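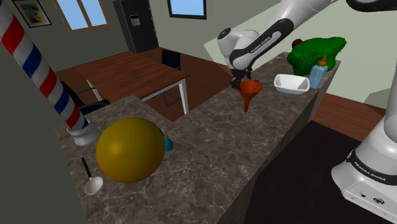
The soap refill routine in the simulator. Funnel under the gripper, bowl and pump bottle beside it.

Kitchen Arms and Dish Soap: Tips After a Spill

I get mail about kitchen arms now. It used to be all grout and burnt saucepans. Most of it comes from people who want to be told the thing was worth buying, and I can't help them there. But in August Dinesh Weerakoon wrote in about a soap refill that ended up on his floor, and his letter had enough useful detail that I've built this page around it.

The routine was one he downloaded from Lidura, where people trade arm routines the way they used to trade casserole recipes. It goes like this. The arm picks up a funnel, sets the spout in the neck of an open pump bottle, holds the funnel steady, and you pour. That's the whole trick. You are still standing there with the refill pouch, so I don't know what labor is being saved. Dinesh says it frees up a hand. Fine.

The listing said the routine had passed 1,926 runs in Jumport, which is the simulator most of the Lidura people use. He ran it there himself a few more times and it looked good. Then he ran it in his kitchen with a 546 ml pouch of dish soap. Partway through the pour the gripper opened. The funnel tipped, the bottle went over, and the soap ran across the counter, down the side panel and under the lip of the dishwasher. He stepped back, slid, and caught himself on the oven handle. Sore wrist, nothing worse.

What went wrong, as far as he can tell

The log showed a grip fault. The arm had decided it wasn't holding anything and went to its "release and wait" state. His funnel was a thin, bendy one and it gave under the fingers as the soap got heavy. The funnel in the simulator doesn't bend, or his copy of it doesn't, and it has no soap film on it either. So the arm had practiced 1,926 times on a funnel that behaves better than any I've owned.

I don't call that a test of the job. It tells you the arm won't swing into the wall on the way over, and that is worth knowing. I'd stop there.

He wrote to Lidura. The answer was that the routine was "user contributed." I could have written that reply for them.

Before you let an arm near liquids

Do it with water first. In the real kitchen, with the real funnel, with a towel down. Then do it with water and a little soap rubbed on the outside of the funnel where the fingers close. If it slips with that, it was always going to slip.

Look up what your arm does on a fault. Some hold, some let go, some go limp, and it may be different for a fault than for the stop button, and different again when the power goes out. The answer is in the manual somewhere, usually nowhere near the page on safety. If the manual doesn't say, find out with an empty plastic cup.

Don't have it hold a thing over an open container you care about. A funnel that stands in the bottle by itself doesn't need holding. For wide-neck bottles I use a Motetti funnel with a stiff ribbed spout, and it stays put through the whole pouch. No arm, no log file.

Put the bottle in something. A roasting pan, a dishpan, the sink if the arm can reach that far (most can't, the way people mount them). Pump bottles are tall and light when empty and they go over if you look at them.

Clear the stretch between the arm and whatever it's reaching for. The open bit of counter in front of the funnel is where I'd normally park the pump top, the cap, my glasses and a cup of coffee. Don't.

Keep the stop button on your side of the counter, where you'd reach it without leaning through the arm's path. Dinesh had his behind the base. He says it looked tidier.

Keep kids, dogs and other people's elbows out while it moves, and keep your own face back from the gripper when you bend down to see if the spout is lined up. I mention this one because I have done it.

If the soap is already on the floor

First, stop the arm and leave it stopped. Dinesh's sat for 30 seconds and then went back to try the pickup again, dragging its fingers through the puddle and wiping soap along the front of the cabinets. "Retry on fault" was ticked by default. Untick it.

Now the soap. The instinct is hot water and a mop and it's the wrong one. You will be rinsing suds until bedtime.

Scrape it up dry. A dustpan held flat against the floor and a rubber window squeegee will get most of it. A piece of stiff cardboard works if you have no squeegee.

Blot what's left with old towels or newspaper. Don't rub.

Sprinkle the film with plain table salt, leave it a few minutes, sweep that up. It's messy but it lifts a good bit of the slick. Skip the salt on natural stone, and on anything you've just had refinished.

Then a barely damp cloth with cool water and a small splash of white vinegar, again not on stone. For marble, plain cool water and a lot of cloths. Wring them out somewhere else, and change the water more often than seems reasonable. It took Dinesh four buckets.

Dry the floor with a towel underfoot and then test it in socks, holding on to something. Bare feet will tell you it's fine before it is.

On wood floors move fast and go lighter on the water. Check the gaps between the planks again the next morning, when they like to give back a little.

Pull the kick plate off the dishwasher if any went under. Soap left there turns up weeks later as foam you can't explain.

Cleaning the arm itself

Power off at the wall. Wipe the fingers with a damp cloth, then a dry one, and get into the crease where the pad meets the metal, where soap dries to a kind of glaze. That glaze is slippery again the minute it gets damp. Don't spray anything at the joints or at the connectors down on the base. If soap has gone inside a joint, that's a job for whoever sold it to you, and don't run it to see.

A reader in a previous round of letters swore by Mbwambo grip pads, stick-on rubber squares for the fingers. I tried a pack. They hold nicely on a dry jar. With soap on them I couldn't tell the difference, and one came off in the dishwater.

Should you use the routine at all

Dinesh has fixed his copy. Retry is off, the bottle sits in a roasting pan, and the gripper now stays closed on a fault. He reports it works, and he's gone back to running it in Jumport with the funnel made softer, which he admits was a guess at how soft. I asked him how long a refill takes now with the setup and the wipe-down. Longer than by hand, he said, but he enjoys it more.

I refill mine over the sink.

Next month: getting candle wax out of a tablecloth, and the three letters I've had telling me I was wrong about cast iron.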